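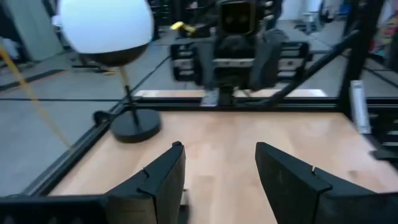
Tabletop and Small Items Inspection, Room 13, Preminmont Building
Date: 21/11/2022. Inspector: Afia Kpodo. Area contact: Kwaku Agyeman. Form 383. This inspection covers work surfaces, portable lamps, cords and small items kept on tables. The globe lamp, with its white and black shade, stands on its round base near the left rail of the table and is entered under item 2. Any item marked Open must be answered in writing by the area contact.

1. Work surface free of splinters and raised grain: Satisfactory.
Comment: Faint smudges on the wood. Wipe with a damp cloth; no solvent.

2. Portable lamp stands flat on its base: Satisfactory.
Comment: Keep the base fully on the wood and clear of the rail.

3. Cords routed away from walkways: Open.
Comment: The yellow cord on the lamp side is to be traced to both ends and secured. Mr. Agyeman to confirm.

4. Table rails secure, no sharp corners: Satisfactory.

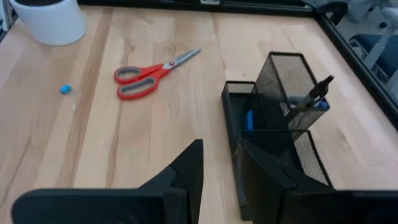 5. Scissors closed when not in use: Satisfactory.
Comment: Closed scissors are still to be returned to the desk organizer at the end of each session, blades down.

6. Desk organizer free of bent or broken wire: Satisfactory.

7. Loose small pieces cleared from surface: Open.
Comment: One small blue piece, material not identified. Remove or store.

8. Containers set back from table edge: Open.
Comment: Move the white pot toward the middle of the table.

Items 3, 7 and 8 remain open. Replies go to Lamisi Adjei, Building Safety, extension 1868. Next scheduled inspection: June.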